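4.2 Break clauses and the apportionment problem

Most of the leases in the sample let the tenant out early, on notice, if certain conditions are met. Rent paid up to date is the usual one. What happens to money paid for days after the break is where the drafting gets thin. Collet (the Plavent study) treats silence as a choice by the parties. We are less sure. In 7 of the files the draft went back and forth and the point never came up at all.

Two leases did deal with it. Vekis and Tessier both had a refund line, pro rata by day, payable within 11 days of the break. Neither said what happens to service charge. Tessier's was later varied by side letter — unsigned on our copy, so we leave it out of the count below.

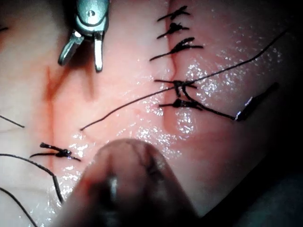
Figure 3. Black suture knots along a closed incision, with open grasper jaws over the tissue.

Conditions are the other half. A tenant who must give "vacant possession" takes on more risk then one who must only stop occupying. Partitions, old carpet, a subtenant slow to leave. Landlords' advisers know this and the wording tends to stay in. Interviewees on the tenant side said they pushed back on it early and then traded it for a longer rent-free period. Sensible at the time, maybe. Costly in year five.

Mireille Collet's reply on this point is that a well advised tenant prices the risk. Fine for large occupiers. The smaller ones in our group had no advice on the break until the notice was due, and some 7 weeks is a short time to strip out a floor and agree a repairs figure. 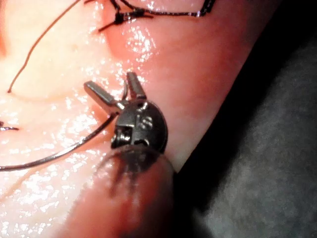 Figure 4. Needle driver holding a curved needle above the tissue surface.

Collby is the odd case. Break date fell on the day before a quarter day, by design, so no overpayment could arise. Cheap fix, one line of drafting. The landlord's agent did not object, and we found no sign it affected the rent agreed. Whether it would survive a rent review on diffrent terms is a separate matter, see section 5.

Notice itself gave less trouble than expected. Wrong address in one file, wrong company name in another, both waived in writing.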